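Paper folding for beginners – talk notes, community room, August

(read slow. water on the left. don't start with the history again)

OPENING

Hi everybody, thanks for coming out. Tonight is folding. Plain square, no scissors, no glue, one hour plus questions. Stacks of paper already on the tables, take 2 sheets each, one to wreck and one to keep. Hold up the wrecked one from my bag so they see what mine look like.

Ask: who has folded something before? Airplanes count. Napkins count. Wait for hands.

Say the thing about the shoe box. I kept every failed piece from my first year, 682 of them, and almost all went wrong in the first three folds. So that's what the talk is. First three folds. Not cranes, sorry, cranes are at the Groltell evening next month.

PAPER

Keep this short, people zone out.

Thin paper – sharp creases, remembers everything, including the mistakes. Good for small models. Tears if you fuss at the same corner over and over.

Thick paper – stands up nice, but by the fourth layer you're fighting it. Fine for boxes.

Printer paper – cut it square first. Ok for practice. I learned on it.

Kubo pack is what's on the tables, 200 sheets, mixed colors. Skukeck make the bigger one, 500, cheaper per sheet but the squares in my last pack were a hair off. Check yours: fold corner to corner, look at the edges. If they don't meet, either you slipped or the paper isn't square. Do it again with a fresh sheet before you blame the paper (I always blame the paper)

Color: pick something bright to learn on. Orange, yellow. Creases show up as little shadows and you can find your way back to them. Dark blue under a ceiling light, forget it. White on a white table is nearly as bad.

pass round the sample sheets HERE, not later

THE TABLE

Hard, flat, clean. Wipe it. A crumb under the sheet comes through as a dent. Tablecloths are no good, the crease goes mushy.

Pull the chair in. Elbows on the table if you like. Turn the paper, don't twist your wrist.

FIRST THREE FOLDS – demo, everybody follows

1. Edge to edge. Line up the corners first, hold them down, THEN press from the middle out. Most people press at one end and chase it along, and it drifts. Flatten with the side of the thumb or the nail.

2. Open up, quarter turn, same again. Now there's a cross. Ask them to check the middle. Walk round the tables while they do it, dont talk.

3. Diagonals. Flip the sheet over before these. Flip it!! half the room won't. Say it twice. The flip is what makes the sheet want to collapse by itself later on.

Next slide. Leave it up while they catch up with me.

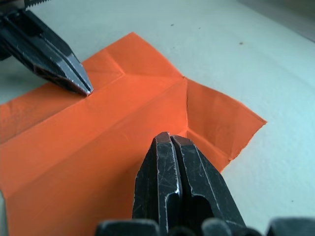 Orange sheet, folded into facets. Find the long crease, then the inner corner where the folds meet.

Points to make with this one up:

– long crease going across. A long crease is your ruler, all the other folds get checked against it. If it's off, stop and start over.

– inner corner. Folds meeting at one point is where beginners lose it. Creases should arrive at the same spot. Miss by a bit and you get a soft pucker, and the pucker gets bigger with every layer you put on top.

– surface is a bit crinkled. Thin paper does that. Don't try to iron it flat with your hand, you'll only add more lines. Leave it be.

Then: "look at your own sheet, put a finger on the spot where your creases meet." Give them a minute. Real minute, look at the clock.

COLLAPSE

Hands under the sheet, push the sides in gently, let it come. Don't force. If it won't go, one of the creases is facing the wrong way – open flat, refold that one crease backwards, try again. Nine times out of ten it's the flip from step 3.

When it closes up you've got a base. Loads of models start here. Show the star, the little box, the frog if it survived the bag.

IF WE'RE RUNNING LATE skip the frog, go right to fixing.

FIXING THINGS

Crease in the wrong place: you can't erase it. You can hide it. Put it on the inside if the model lets you.

Torn corner: tiny bit of tape on the back. I know. Still do it.

Layers sliding: paper clip while you work on the other side. Bring the clips out at this point, they're in the mint tin.

Soft creases: go over them again on the table, never in the air.

TAKE HOME

One base a day for a week, same model, same size. Keep them all in a row and compare the middles. Pluren handout has the diagrams, back table by the door, take one each please, last time we ran out becuase of people taking three.

Questions till half past eight. Then chairs back against the wall.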